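August, early evening

Sorted glassware most of the afternoon. Viktória Kozma came by at 2 with the last boxes from the Zirnero storeroom and stayed long enough to help me carry them in. The old inventory sheet says 2894 pieces. I got through almost 16 boxes and then my back had enough.

Anything chipped went straight into the discard carton. I kept more than I meant to – mostly beakers, which I use for everything from mixing plant food to soaking labels off jars. The flasks can go to Keron if they still want them. I wrote to them at lunch and haven't heard back.

The dark table against the white wall is the sorting spot now. White bins along the back, one beaker in each, and the wire stand in the bin on the right. I put the yellow tray at the front for whatever comes next. 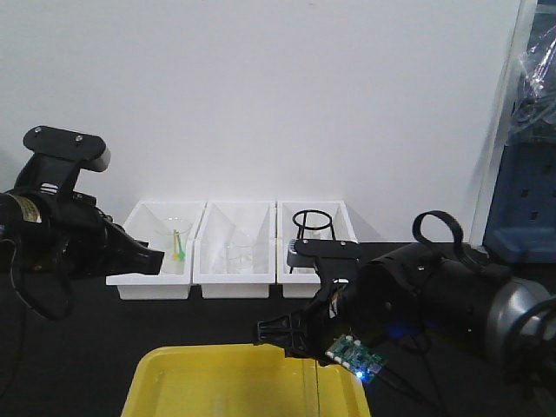 Do the beakers need to be boiled before they go on the shelf? Hot water, dish soap and a good rinse are enough for the way I use them.

Tomorrow the stoppers, which are all mixed up in one bag. I also need to call Viktória about the key – she left it on my windowsill. Soup for dinner, early bed.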